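Kellport recall rules: what the charter says and what it leaves out
2/13/18

The charter of Kellport lets voters recall a council member with a petition of 600 valid signatures from the member's own ward. It does not say who decides whether a signature is valid, or whether that decision can be appealed. The gap went unnoticed until November, when the Drullwood ward petition was filed and the city clerk's office struck 195 names from it, leaving it short.

Veronica Pîrvu has spent most of her career drafting election ordinances for small cities and was asked by the council to review the recall article. Her draft amendment goes to first reading next month. She agreed to go through it with us section by section.

"The existing text is one paragraph long," Pîrvu said. "It was copied from a neighboring charter that had a separate election code behind it. Kellport took the paragraph and left the code." 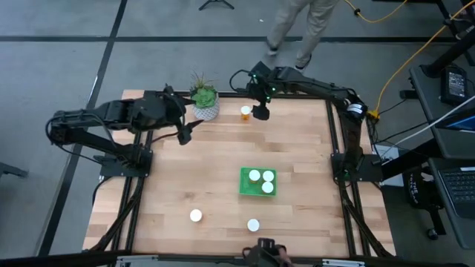 The first change concerns the ground for striking a name. At present the clerk compares each signature with the voter file and rejects any that do not match in name, address and handwriting. Pîrvu's draft keeps the name and address tests. A handwriting mismatch would no longer be enough to reject a signature unless the voter had been notified and given time to respond.

She said most of the Drullwood rejections were for address. "People moved within the ward and did not update their registration. They still live there. Under the current text the clerk had no discretion, and I don't fault the office for that."

Asked whether a change of address inside the ward should be treated as harmless, she said yes, provided the signer files an update before the review period closes. Section 2 of the draft sets that out. It would apply only to petitions filed after adoption, so the Drullwood petition would not be reopened. 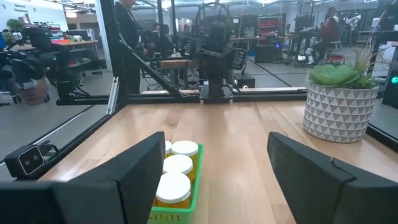

Lui takes the opposite view, and argued in written comments to the council that a rule allowing signers to repair their registration after filing turns the deadline into a suggestion. The comments ask that the count be fixed as of the day the petition is handed in.

Pîrvu said she had read the comments and changed the draft in one respect. The repair period now runs once and cannot be extended. "The filing date still controls who may sign. The repair period only concerns proof of where they live."

Section 3 deals with the petition software. The clerk's office uses a matching program supplied by Wernimex, and the contract does not require the vendor to keep a log of rejected entries. The draft would require the office to keep its own log, open to inspection by the petition sponsor and by the member named in the petition.

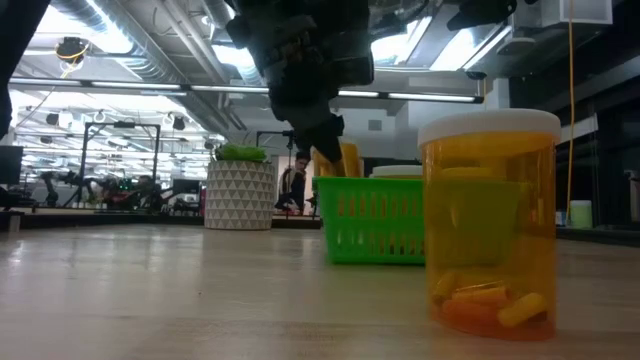

Amber pill bottle with a white cap, green basket behind.

The section most likely to be amended on the floor is the appeal. Pîrvu would send disputes to the county court, with a short filing window and no stay of the recall timetable. Two council members have asked for a hearing before the full council first.

"I advised against it," she said. "The council would be ruling on a petition against one of its own members. Even if that member abstains, the record is hard to defend."

The amendment needs a council majority at second reading and then goes to the voters as a charter question. The draft text is available for inspection at the clerk's office.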